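Dilton Community Pantry – Frequently Asked Questions

Who can use the pantry?
Anyone living in Dilton. You don't need a referral letter or proof of income.

How often can I visit?
Once a week. Families of five or more can ask Amarachi Akinola for a second slot.

Does it cost anything?
No. Some members give a little when they can, and that money goes toward fresh milk and eggs.

Can you deliver?
Yes, within the town limits. We have 20 delivery places each week and they fill up early – call before noon the day before.

What donations do you take?
Canned food, rice, pasta, cooking oil, diapers and soap. Please check the dates. We can't accept opened packages or home-canned goods.

Are gifts tax deductible?
Yes. Receipts for the year are mailed in December. Ask Halfdan Bergmann if yours doesn't arrive.

How do I sign up to help?
Fill out the form at the front desk. Shifts are three hours, and drivers need their own insurance.
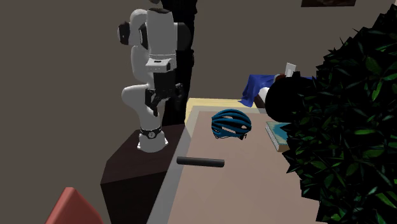 White robotic arm on a dark brown pedestal (computer rendering)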